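How do I get old wallpaper border off without wrecking the drywall?

Annelore Thiele
25 Jul 2022

Bought the house in June, the hallway has a border all the way round, right under the ceiling. Vinyl on top I think, paper underneath. Tried plain hot water and a sponge, top layer peels in strips about as wide as my finger and the backing just sits there laughing at me. Husband says paint over it. I say no. Also is it worth renting a steamer or will it mess up the walls? Painters quoted me 300 which is not happening. Any help apreciated, have family coming.

Mattes Rathjen

Steamer, done. Rented one for 34 for the day, whole bedroom off before supper. Don't listen to people who say paint over it, the seams show.

Rosemarie Wunderlich

Wouldn't steam drywall personally. If you stay in one place too long the paper face goes soft and then you're patching. Did that in our first place, never again.

What worked for me: peel all the vinyl first, dry, dont worry about the backing. Then warm water with a bit of fabric softener in a spray bottle. Spray a few feet, wait 15 min, spray again. Wide plastic scraper, keep it flat.

If you end up papering again go for a pale gray with leaves, hides bumps way better than plain.
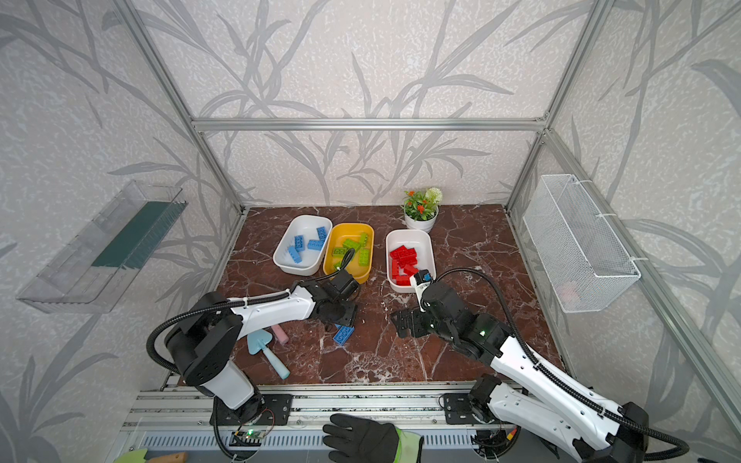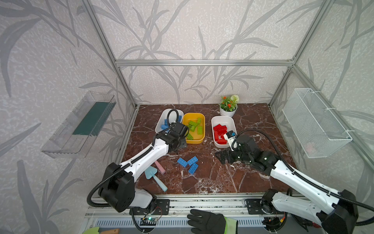
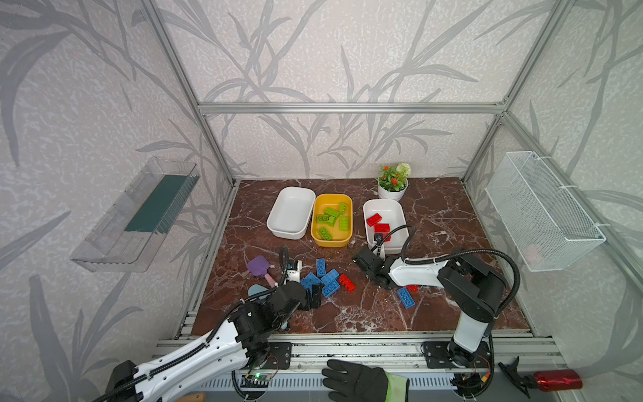 Wash the leftover paste off with clean water and a sponge, change the water a lot. If the wall feels slimy it's still on there, and paint will crackle over it. Let it dry overnight at least, then primer, the oil kind if any brown paper is showing. Small gouges get a skim of joint compound AFTER the primer. Put old towels down too, it drips more than you'd think.

Knut Dreßler

Same as Rosemarie but I used vinegar. Smells. Works tho.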